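Looking After a Fire Extinguisher Cabinet

A cabinet in the workshop collects dust like anything else, and most people only open it when something is already wrong. Twice a year is enough for a proper going over. We do ours in March and September.

Take the extinguisher out first and stand it where everyone can still reach it. Then lift the cabinet down and lay it on a table with the instructions facing up. Working at table height is easier on the back, and you can get at the handle and the corners.

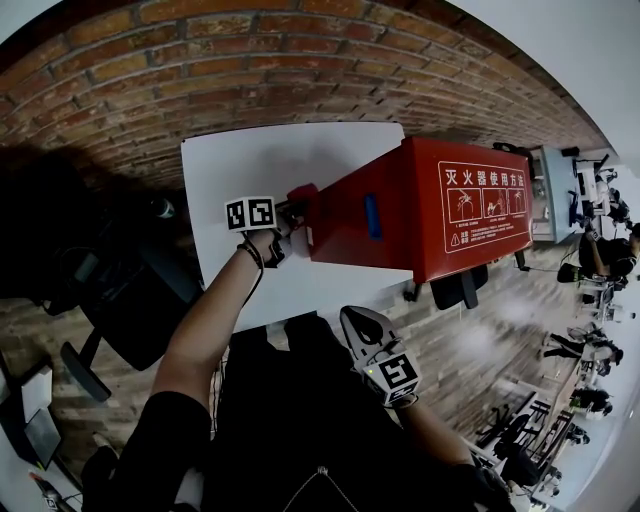 Wipe the printed side with a damp cloth and a drop of dish soap. Skip solvents and scouring pads – they take the lettering off. If the steps can't be read from a few feet away, order a new label. Ours are in Chinese, so we keep a short English version taped up next to the cabinet.

Check the handle next. Give it a firm pull and tighten whatever moves. Vacuum the inside, including the bottom corners, where sawdust packs down.

Before the extinguisher goes back in, look at the gauge, the pin and the hose. A needle outside the green means a call to the service company.

Put the cabinet back near the exit, well away from the stove or the welding bench. Keep the floor in front of it clear. Bikes and paint cans tend to end up there, so a strip of bright tape on the floor helps.

Last updated September 2023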